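Two grippers, one shoe rack and a long list of doubts

The builder behind the Taria grippers asked to go unnamed, mostly because the other people at the Lennox shared workshop already give him enough grief. I went in sceptical. A pair of handheld claws for teaching a robot to tidy shoes sounded to me like 14 months of work to avoid bending over. He didn't argue.

"I'd have said the same," he told me. "I still say it some mornings."

The idea is simple enough. You hold a gripper in each hand, do the chore yourself, and the recordings are meant to teach an arm to copy you. The arm is the part he hasn't built. He has spent $445 on the grippers, and the arm, when he talks about it, is always coming in December.

I asked why shoes, of all things.

"Because they're awkward. A block is a block. A shoe has a strap that flops around and a sole that bends, and every one is a different shape. If the fingers only work on blocks I've built a toy."
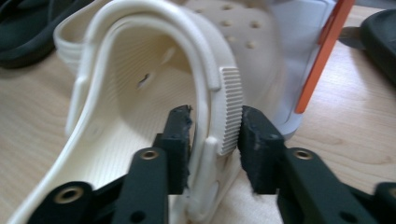
"The strap on a clog is the one that gets me," he went on. "It pivots, so wherever you grab it, it wants to go somewhere else. Grab near the rivet and you've got some control. Grab the middle of the loop and you're just waving it about."

The fingers are dark plastic with brass inserts, and the black pads on the tips are his sore point. They look chewed. He has tried a firmer rubber from a supplier called Clarnico and went back to the softer stuff, which grips better and crumbles sooner. I suggested a part that wears out this fast is a design fault. He called it a consumable. We left it there.

He wants 200 good recordings before he trains anything. I asked what makes one good, and the answer was vaguer than I'd hoped.

"You know it when you do it. No fumbling, no dropping it and pretending you didn't."

That worries me a little. If he throws out every fumble, the arm will never see how a person recovers from one. He agreed it was a fair point, then said he'd think about it later — a phrase I heard a lot.

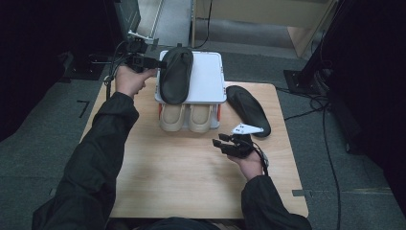 At the bench with both grippers; one dark insole is on the white box, the other on the table.

Insoles, he reckons, are harder than they look. They lie flat, and there's not much for a claw to get under.

"Your fingernail does that job and you never notice. I haven't got a fingernail on these. I've drawn one. It's ugly."

Then there are the cables. Each gripper trails a black one, and I asked whether they change the way he moves. He said yes, a bit, and that you learn to keep your elbows out. So the robot, I said, will learn to keep its elbows out too. He laughed, but he wrote it down. 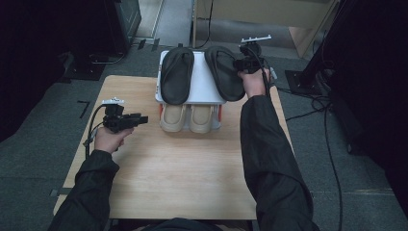 The shoe rack, with flip-flops on the top shelf and beige slip-ons below.

A mate's group at Flemavport has offered to lend him their training code, and he's hopeful about it. I'm less so. Putting footwear on a rack is a job most people finish before they've noticed starting it, and I can't see a household paying for the alternative.

"I'm not selling it," he said. "I wanted to know if I could make a hand. I've made 2 of them, and they can nearly do a clog."

He plans to redo the finger pads next, then the insole attempts from the beginning.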